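Cleaning and Maintaining White Work Surfaces

Workshop Notes, Surfaces and Benches

These notes cover white painted, melamine and laminate tops used for layout, light assembly, paper craft and sewing. They do not apply to raw wood, butcher block or stone. Work through the methods in the order given and stop at the first one that works. Each step removes slightly more of the surface than the one before it.

Identify the surface first

Melamine and laminate are hard, and a drop of water sits on them as a bead. Latex paint is softer and will dent under a fingernail. Two-part paint falls between the two. If the top was bought second-hand and its history is unknown, test on the underside or in a back corner with a cotton swab and denatured alcohol. Color on the swab means the coating dissolves in alcohol, and every alcohol step below should be skipped.

Printed or drawn layout lines need a separate test. Lines under a clear coat will survive nearly anything on this page. Lines in pencil or marker on top of the coating will not. The grid on a cutting mat sold by Undwood, for instance, is printed on the face and fades with repeated alcohol wiping. Soap and water have had no effect on it in four years of use.

Dry removal

Brush the top before any liquid touches it. Grit dragged under a damp cloth leaves fine circular scratches, and those scratches hold graphite afterward. A drafting brush or a clean paint brush with soft bristles is enough. A vacuum with a brush head is faster on large tops. Keep the hard plastic nozzle off the surface.

Pencil

A white vinyl eraser removes most pencil marks from melamine and from satin paint. Rub in one direction with light pressure. Pink erasers contain a mild abrasive and will polish a matte surface into a shiny patch that shows from the side. There is no good fix for a shiny patch short of recoating the whole top.

Old pencil that has been leaned on for months is pressed into the texture. Use a damp cloth with one drop of dish soap, wait two minutes, wipe, and go back to the eraser once the surface is dry. Soft leads (2B and up) smear under a wet cloth, so erase those first.

Smudges and skin oil

Dish soap in warm water, a teaspoon to the quart. Wring the cloth until it no longer drips. Wipe, then wipe again with plain water, then dry with a lint-free towel. Soap film left behind attracts more dirt than the original smudge did, and most complaints about a top that gets dirty again in a week come down to a skipped rinse.

For hand lotion and machine oil, use isopropyl alcohol on a folded paper towel. Blot, fold to a clean face, blot again. Rubbing spreads the oil outward.

Small dark specks

Specks have several causes and the treatment differs.

Loose debris: should already be gone after brushing.

Dried glue with dust in it: lift with a plastic scraper held nearly flat. An old library card works. Metal razor blades are acceptable on laminate only.

Ink dots: alcohol on a cotton swab, one dot at a time.

Burn or solder marks: permanent in most cases. A melamine repair stick will hide them. Timix sells one in two whites, and the warmer one matches most tops made for home use.

Chips through to the core: see Repairs.

Melamine foam

Foam erasers are very fine abrasives. On gloss surfaces they leave a dull spot, and on matte surfaces the damage is less obvious but still adds up. Keep foam for marks that have survived everything else. Wet it, squeeze it out, and make a few passes at most.

Edge strips

Wood edging needs different care from the top. Water that runs off the surface collects at the joint and lifts the strip over time. Dry the joint after every wet cleaning. If the wood is unfinished, sand it lightly with 220 grit along the grain, vacuum, and apply thin coats of water-based clear finish. Mask the white surface before sanding, as wood dust in a matte finish is tedious to get out.

A strip that has come loose can be glued back with wood glue and painter's tape at close spacing. Leave the tape on overnight.

Repairs

Fill chips with a two-part filler, slightly proud of the surface. After curing, level with 400 grit on a hard block, then touch up with matching paint. Mask closely. Sanding outside the chip makes a repair much larger than the damage.

Recoating is reasonable when there are more repairs than clear areas. Scuff the entire top, wipe down, prime with a bonding primer, and apply two coats. Matte finishes show marks sooner than satin but reflect less light from overhead lamps, which matters for fine work. 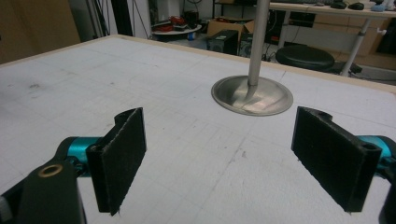 Matte white top with a light gray grid. Smudges, pencil marks and small specks like these should be treated separately.

Redrawing a grid

If lines have faded, redraw them after cleaning and before any clear coat. Mark the intervals along two opposite edges from one reference corner. Do not step a short ruler along the edge, because the error adds up with every move. Connect the marks with a long straightedge and a hard pencil (4H). Check both diagonals of the full grid before darkening anything. If they differ, the starting corner was not square.

Seal with a water-based matte clear coat, sprayed. A brush will drag the graphite.

Schedule

Brush daily if the top is in use. Soap and rinse once a week; Friday afternoon suits most shops, as the surface can dry fully over the weekend. Check the edge joints in June, or whenever humidity rises, and reglue as required.

Reader correction

Dong-hyun Jang writes that acetone should be listed as unsafe for painted tops. Agreed. Acetone softens latex and many spray paints within seconds. It is tolerable on laminate in very small amounts, kept away from seams, with the window open.

Related pages: Removing tape residue. Flattening a warped bench top. Choosing a cutting mat.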